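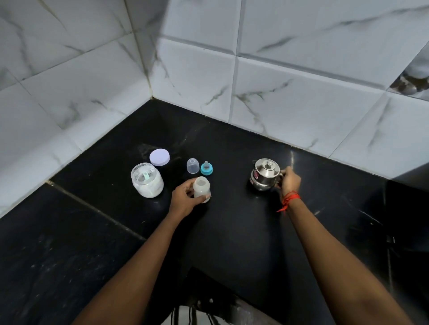

Mahtab Parsa wanted to know whether the arm would be given the same jar. Her voice came over the speaker a half second behind the picture.

"The same type," Vahidi said. "Same powder, same lid."

Zutodau had opened its second floor to visitors at two. The feed from the kitchen ran on the left screen. On the right screen the Istar unit waited at its own counter, gripper open, with 166 bottle runs in its log and 65 of them flagged.

"Flagged for what?" Parsa asked.

"Lid torque, mostly. It cross-threads."
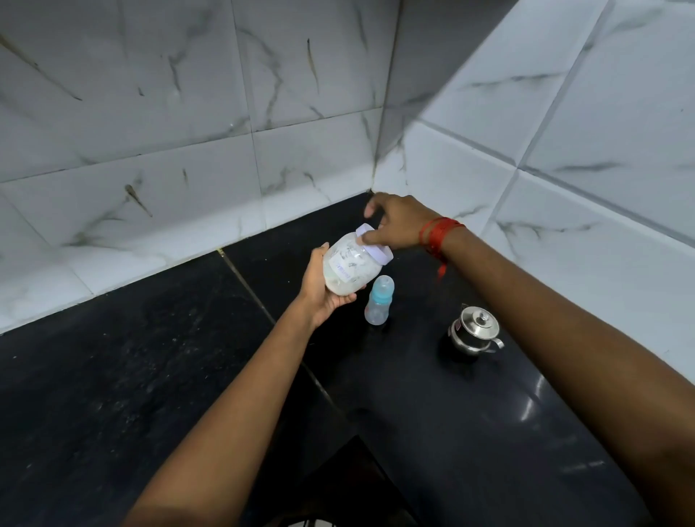 He read the settings aloud and lowered the wrist speed by 2 percent. The visitors moved closer to the rail – one of them, from Mirzaei, was writing everything down. Run 167 began. The gripper closed on the lid, turned it back a little until the thread dropped, and then turned it forward.

Vahidi entered the time and left the flag column blank.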